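4.2 Settlement terms and the return to work

The agreement that ended the stoppage at the three Plekley campuses was signed on October 28, 2021, after 16 weeks in which laboratory attendants, registry clerks, drivers and library assistants had withdrawn their labor. Its text runs to 6 clauses. The first two deal with unpaid allowances, the third with promotion dates, and the remainder with the order in which staff were to resume duty. The union's Remalach branch accepted the terms by a show of hands, while the Trorkbridge branch asked for a written ballot, in which 49 members voted against.

Arrears were the main point of dispute throughout. Management had offered to pay them in installments tied to the release of state funds. The union held that earlier promises made on the same basis had not been kept, and it asked that the full sum be entered in the next salary schedule. The clause finally adopted gives a payment date for each grade, with the lowest grades paid first. Interview accounts from both sides agree that this ordering mattered more to members than the total amount.

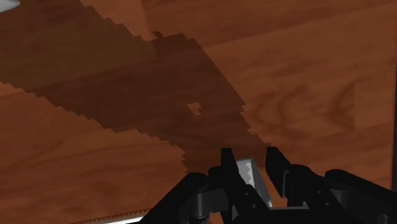

Figure 3. Rendered tabletop with gripper.

Technical staff at the Obi campus returned under separate arrangements. Their duties include the upkeep of computer laboratories and teaching software, and their supervisors argued that this work could not be restarted on the same day as clerical work. The union agreed to a staggered return on condition that no member lost seniority by it. Part of the case made for this group rested on work that had been left unfinished when the stoppage began. The shadow in Figure 3 has a saw-tooth outline across the wood surface. The union used the unfinished work to argue that technical posts should be regraded. Management accepted that a review was due but did not accept a date for it.

Compliance was uneven in the first month. The Remalach registry resumed full opening hours at once, and all 100 of its clerical staff had signed the attendance register by the end of the first week. At Trorkbridge, several units waited for the first payment to reach their accounts before resuming. No disciplinary action was taken against them, as clause five barred penalties for any absence connected with the dispute. The treatment of contract staff, who were not covered by that clause, is taken up in Section 4.3.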